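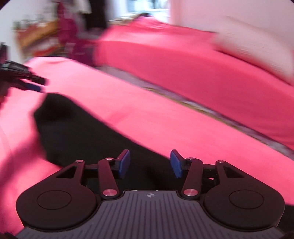 Amna Minhas
Writes about housework, and what gets sold to people who do it

I have now read four separate articles telling me that making the bed will change my life. One of them promised better sleep. One promised better money habits. The other two were vague about it but used the word "intention" a lot, and one of those was trying to sell me a linen spray.

So I should say up front that I like a made bed. I make mine most mornings. What I don't buy is the pile of claims that has grown up on top of a very small chore, and since a few readers wrote in after my January post on folding fitted sheets (I still say it can't be done, you can only roll them up and look confident), I thought I'd go through it properly.

Start with color. For years the advice was white, always white, because hotels do it. Hotels do it so they can bleach everything in one enormous load, and I am not running a hotel. A bright pink-red sheet shows less of the day than a white one does, in my experience, and it makes the bed look done even when the rest of the room is a disgrace. Tariq Bhutto, who edits this blog when I let him, thinks strong colors on a bed keep you awake. I asked him how, with the lights off. He is still working on that.

The real drawback to a strong red is the wash. Keep it away from your shirts for the first few goes, cold water, and don't trust any label that says the dye won't run. I trusted one once and had pinkish dishcloths for a year.

Next, thread count. I was told at a store that I'd feel the difference between 200 and 603. I'm suspicious of that 603 to begin with. Who stopped at three? The saleswoman couldn't say how it had been counted and neither could the packet. I bought one of each, put one on each side of the bed under a blanket, and asked my sister to lie down and choose. She picked the 200. Then she picked the other one. Then she asked if there was any tea.

That isn't science and I don't pretend it is. But I'd want something better than a number on cardboard before I paid extra, and I haven't been shown it yet. Feel the cloth with your hand. If the store won't open the packet, go to another store.
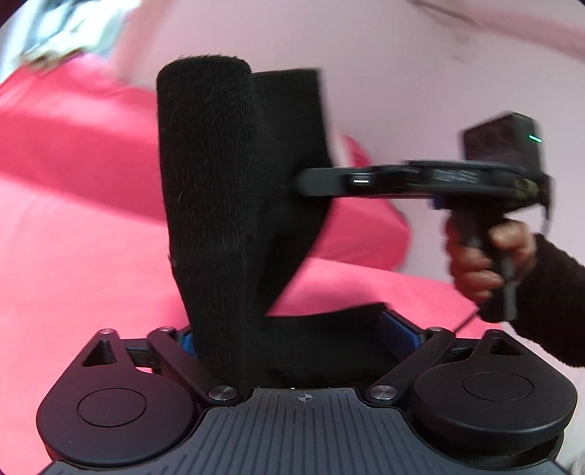 Which brings me to smoothing, where I'm afraid I part ways with half the internet. There is a whole school of thought that says you must get every crease out of the bottom sheet before the top layer goes on, and that you need a tool for it. Stositz makes a paddle for tucking. Rusnák makes a different paddle, longer, with a strap. I've tried both at other people's houses and I can report that my forearm does the same job and doesn't need a drawer to live in.

What does help is pulling from the corners. Do the far corner at the head, then the opposite one at the foot, then the other two. The middle mostly takes care of itself. Any wrinkle left after that is going to be slept on in a few hours, and I can't find it in me to worry about it.

Ehsan Virk commented last time that hospital corners are "worth the discipline." Maybe. My mother did them and she kicked them loose by midnight like everybody else. If you like the look of it, go ahead – it's your bed. I'd only say that a sheet with enough length to it will stay put without any origami, and a short one won't stay put whatever you do to the corners. Measure the mattress before you buy, including the depth. I skipped the depth once and had to return two sets.

As for leaving the bed open to air before you make it, that's the one piece of old advice I've come around to. I was ready to laugh at it. I pull the covers down, go and have breakfast, and come back. The bed feels fresher to me at night. Could be my imagination, and I'd happily hear from someone who knows, but it costs nothing and it gets me out of making the bed before coffee.

The linen spray, for the record, was from Skirmont and smelled like a dentist's waiting room. I used it twice. It's under the sink if anyone wants it.

Pillows next time. I have a lot to say about the word "orthopedic."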